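I own 3 pairs of headphones, and the only ones I trust are the big black ones with a cord. My friend Ourania Sarantis thinks I'm being stubborn. Maybe! But I've never had to charge a cord before a phone call, and I've never dropped half of one down a storm drain (she has, on a Sunday, in the rain).

Yes, you have to deal with the cable. I say that's fine. It's a thin black thing and it wants loops, so give it loops.
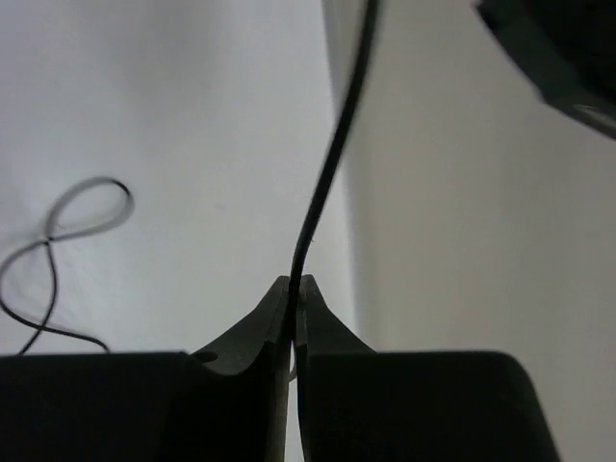

## Stop wrapping it around everything

My one firm opinion is about tightness. People wind the cord hard around the headband and yank the end through, and then they complain that wired stuff breaks.
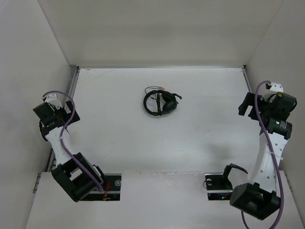

*2 min read*

Leave it slack, please. A few easy turns, big enough to get your hand in, and then put the whole thing somewhere flat. My last pair made it 7 years that way, through a move to Barnwood and one very determined cat. 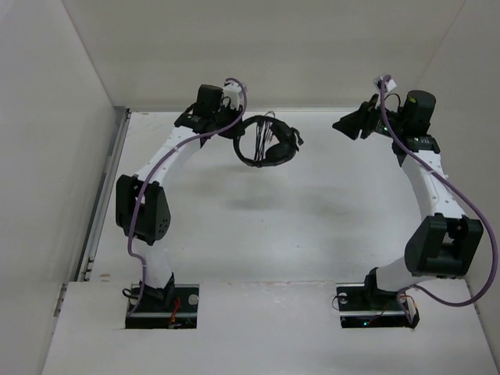 I also don't buy the argument that you need a special case or a clever little clip. I bought a clip once, used it twice, and it's in a drawer with the dead batteries. Ourania can keep her charging dock. I'm going to go listen to something long.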